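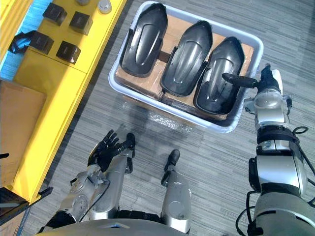

Shoes go to the cobbler in Pretton about twice too late, according to the man who has been resoling them there for 20 years, and he told me so before I'd even sat down. I had my old brown boots in a bag and was already embarrassed.

"You waited till you could feel the rain," he said, turning one over. I had! He asked that I leave his name out (his customers know where he is, and he has enough of them), so I just drank his coffee and let him talk.

The shop goes back to 1880, when it served the mill hands walking in from Ludby. He learned the trade from the owner before him, who made him stitch scraps for 7 months. 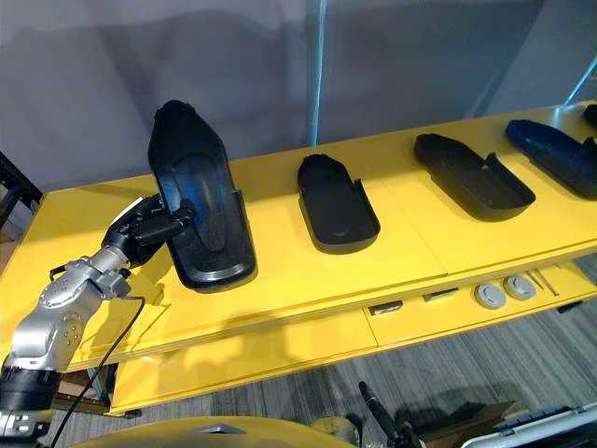

He still does his welts by hand, and I could have listened to him on the subject of thread all afternoon. "Wax it twice," he said. "People wax it once and then they come see me." He figures he gets through some 500 pairs a year - mostly heels, plenty of work boots, and every January a pile of winter boots with salt lines on them.

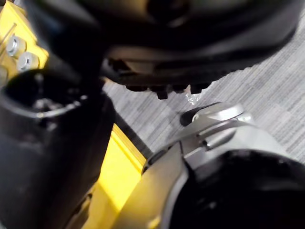

What to do at home

I asked what the rest of us should be doing. "Stuff them with newspaper and keep them off the radiator," he said. He likes a plain brush and a little cream, and wear them every other day if you own two pairs. My boots will be ready after four.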